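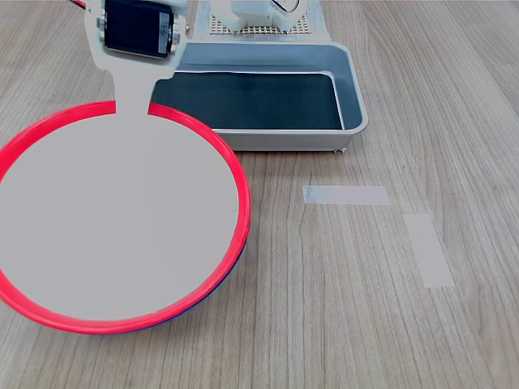
Farkimard asked whether the tape marks matter if the arm gets recalibrated each morning. They do. Calibration fixes where the arm thinks it is and does nothing for a bowl that has slid sideways.

Comparing two grippers on the Kaka arm

You need a red-rimmed piece, a blue-rimmed piece, a metal tray and pale tape. Mark the table with tape before the first run.

1. Fit the first gripper and set the servo limit to 37.
2. Load the same motion file for both grippers. Do not retune between them.
3. Run 16 lifts with the red piece, then 16 with the blue one.
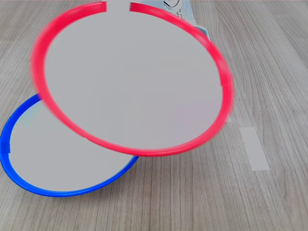 Photo: Erkik bench notes

Step through the wrist video one frame at a time. Fast moves smear, so judge the grip from frames where the rim is sharp. If the rim smears in every frame, drop the speed to 44 and run the set again.

4. Swap grippers, wait for the controller to home, and repeat step 3.
5. Finish with the tray. Approach the lip from above and stop at first contact.
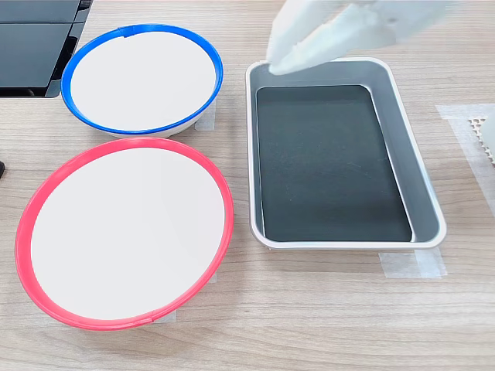 White gripper at the tray, red and blue rims at left.

Save each log under the gripper name. The Jakab controller keeps the last 1,000 entries and then overwrites them, so export before you power down.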